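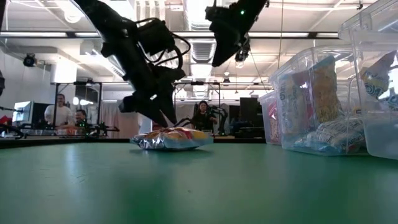

Snack bag on the green table.

I want to write a little about snacks and long train journeys, as I have now done the trip to Olcombe three times and each time I packed the wrong food. A thread.

The first time I brought only sweet things. After two hours of biscuits I would have paid any price for a pickle. My colleague Siiri had brought boiled potatoes with salt, in a small tin, and I thought it was funny until she gave me one.

The second time I went the other way and had only salty things. Crisps, nuts, dried fish. The trolley did not come until Luik and I had finished my water long before that. Please do not copy me.

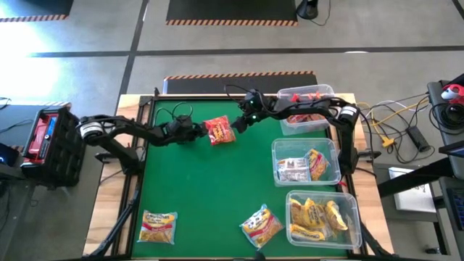
Instant noodles are a question I get often. Yes, you can eat them on a train, but you need hot water, and on this line you must ask for it in the dining car. They took 2 euros from me for a cup of it in October. Noel says he paid nothing, so maybe it depends on the face.

Some people also eat the noodles dry, broken in the bag with the powder shaken over. I did this all through school. It is loud. In a quiet carriage I would not dare.

About bread: a heavy rye bread is the best thing I know for travelling. It does not go flat under a laptop. I cut it at home, put butter between two slices, and wrap it in paper. With plastic the crust becomes soft by lunch.

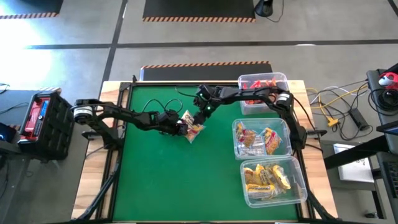

Cheese is fine if it is hard cheese. I buy around 200 grams for one day and there is always some left for the evening. Margus once opened a smoked one before Castwood and a lady moved to another seat, very politely.

Fruit: apples yes, mandarins yes, pears no. I have one book with pear in it still.

What I will pack next time: rye bread, hard cheese, two apples, one small chocolate, a big bottle of water. And a tin of potatoes, I admit it.

If you know this line and there is a good bakery near the station in Olcombe, please write me. I arrive at seven in the morning and everything I found was closed.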